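August, notebook 2, carried on from the loose sheets

Mattress ticking, stain work. Start 7.40, kettle broken again so no hot water for the first batch until Peiyu came in with hers.

Where we'd got to: the enzyme mix lifts the tea and the sweat marks fine but leaves a ring. Ring is the problem now, the stain is more or less solved. Mutua thinks the ring is the detergent carrying the soil outwards and dumping it where the damp stops. I think he's right but I also think we're wetting far too much. Cloth looks clean in the middle and then you get this brown tide line a hand's width out, worse than what we started with.

Tried today:

Set A – Plomar at the usual strength, sprayed, left, blotted with white towel. Ring on every piece. Heavier on the quilted samples than the flat ones, the stitching lines seem to hold the liquid and it creeps along them.

Set B – same but foamed up first and only the foam put on. Much less liquid going in. Ring still there but faint, you have to tilt it to the window. Guilan couldn't find it on one of them until I pointed.

Set C – foam, then a feathered edge, i.e. working from outside the mark inwards and then a barely damp cloth well past the edge so there's no hard line where the wet ends. Best of the lot. No ring on the flat cloth. Quilted ones still had a bit in the stitching.

Set D – bicarb paste. Waste of a morning. Dries to a crust, gets in the quilting, takes ages to brush out, stain just a paler version of itself. Not doing it again whatever the internet says.

Set C wants repeating with the samples dried flat AND hung up, as I only did flat. If the liquid drains downwards when they're hung then the ring could come back at the bottom edge and we'd not know. Should have thought of that before I cut them all up.

Note on the cloth itself. The roll from Cirkudo is not the same as the last roll. Feels stiffer and water beads on it for a good while before it goes in. Probably a finish on it. Washed a strip at 44 and the beading went. So everything from Set A in the loose sheets was on finished cloth and everything today is on washed, can't compare the two straight off. Annoying. Have written WASHED on the new roll in marker so please don't anybody use the other end of it.

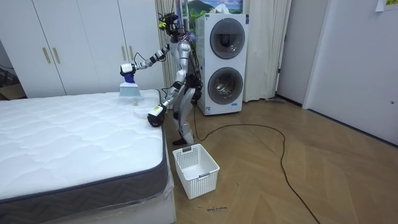

Brushing. Dry brushing before any liquid goes on makes more difference than I expected. The lint and skin dust sitting on top turns to a grey paste once it's damp and some of what I'd been calling ring is just that. Did two pieces from the same cut, one brushed, one not, both then done as Set C. Brushed one clearly better. Soft bristles only, the stiff brush raised a fuzz on the ticking and the fuzz then holds dirt, Meifang showed me under the glass. Brush along the stitch lines and then across.

Didn't vacuum after brushing, should of. Next time.

Drying. Fan on low, window open. Too slow on the thick ones, padding still cold to the touch after lunch though the top felt dry. That matters because the wet underneath wicks back up and brings the brown with it, so a piece that looks perfect at noon can have a mark on it by teatime. Two of the Set B quilted did exactly that. So no scoring until next morning from now on, regardless of who is asking for results. (Iason.)

Smell. Plomar leaves a sort of boiled sweet smell, quite strong close up. Fine in a workshop, not fine under somebody's face all night. Peiyu suggests a plain water blot at the end, but that's more water and we're back to the ring. Could try it as foam-only with half the dose. Ask Pan whether they do it unscented, they did for the upholstery one.

Costs, Iason wanted this: buying in bottles is silly past the trial stage. Carkier will quote on 1000 litres but need to know the dilution and I'm not giving them one until the foam numbers are sorted – at foam rates we'd use a fraction of what we do spraying.

To do
– repeat Set C, flat and hung, washed cloth
– brush and vacuum everything first
– half dose foam, smell check by somebody other than me, my nose has gone
– old stains!! all of these are a day old at most. Mutua has a guest house matress coming with marks on it that are years old, use that
– blood, still not touched, cold water only, keep seperate towels
– new kettle

Finished 5.15. Set C samples are on the top rack with the fan on, leave it running please.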